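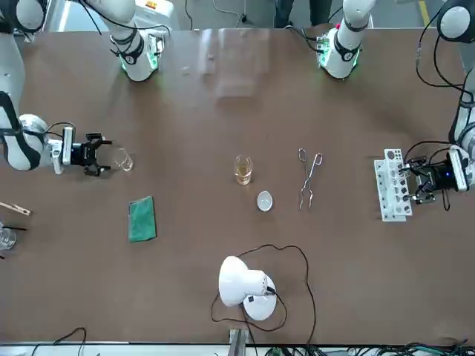 Slow Demonstrations Are Bad Demonstrations

Nektarios Katsaros
31/08/2021

Most written instructions for teleoperators begin with the same advice: move slowly, move smoothly, avoid mistakes. I wrote a set of these instructions myself and handed them to every new operator for two years. I now think two of the three items are wrong, and that the third is stated in a way that does damage.

Take speed first. An operator who is told to go slowly will stop in midair. He brings a gripper up beside a beaker, fingers open, and waits while he checks the depth by eye. To the person this is caution. To a policy trained on the recording it is a long run of nearly identical observations whose correct action is "do nothing," followed by one observation, hardly different, whose correct action is "advance." With no memory of how long it has been waiting, the policy has no good basis for choosing between them. It learns to hover, and in the trials I have run it hovers very well.

We measured this on the Callow bench, our two-arm station for laboratory tidying. The first collection came to 3,647 episodes. After I removed every episode in which both arms were still for longer than a set threshold, 2,366 remained. The policy trained on the smaller set stalled less before grasping glassware and was no worse at anything else we scored. I do not claim this generalizes to every task. Filtering is also a poor substitute for collecting properly, and a third of an operator's working time is an expensive thing to throw away.

Smoothness is a harder argument, and there I keep the original advice with some reservations. Jerky motion comes mostly from the control link, and operators are blamed for it unfairly. On a leader-follower setup with noticeable lag, the hand overshoots, corrects, and overshoots again. Telling the person to relax does little. Shortening the loop does a great deal. Before anyone writes "poor technique" on an evaluation sheet, they should sit down and drive the arms themselves for an hour.

The instruction to avoid mistakes is the one I regret. An operator who believes a failed grasp spoils an episode will discard it and start over. The resulting data contains only approaches that were lined up from the beginning. Then the policy drifts a little to one side of a test-tube rack, finds itself somewhere no demonstration ever went, and has nothing to fall back on. What it needed was an example of someone missing the rack, backing off, and taking hold again. These recoveries are cheap to record, and we were deleting them at the source.

My colleague Chatzigeorgiou objects that leaving mistakes in teaches mistakes. The objection has weight. If an episode shows a rack being knocked over, the motion that knocked it over is in the data too, and plain imitation does not distinguish it from the rest. Our answer has been to mark the segment where the error begins and the segment where the correction begins, and to train only on the second. It adds a pedal press. Operators adjusted to it within a session or two, with some grumbling.

A related question is whether to guide the arm directly by hand. Kinesthetic teaching has real advantages. The operator feels contact, which matters for thin-walled glass, and there is no link to lag. For a single arm and a single motion I would still choose it. With two arms it becomes awkward, as each one tends to occupy a whole person, and the teacher's hands and sleeves end up in the camera views. The policy will not have those hands at test time. The older Cladis recordings were made this way, and we have never trained anything useful from their images, although the joint trajectories are fine.

There remains the matter of the table. I see many demonstration sets gathered on bare surfaces with one object in the middle. I would sooner have 70 episodes on a crowded bench, with tongs, a sponge and a lamp cord in the way, than 1,000 on a clear one. Clutter forces the operator to choose a path, and that choice is the part worth recording.

The revised instructions fit on half a page. Work at the speed you would use if the glass were yours. Decide where you are going before you press record. If you miss, press the pedal and fix it. Leave the bench as you found it, cord included.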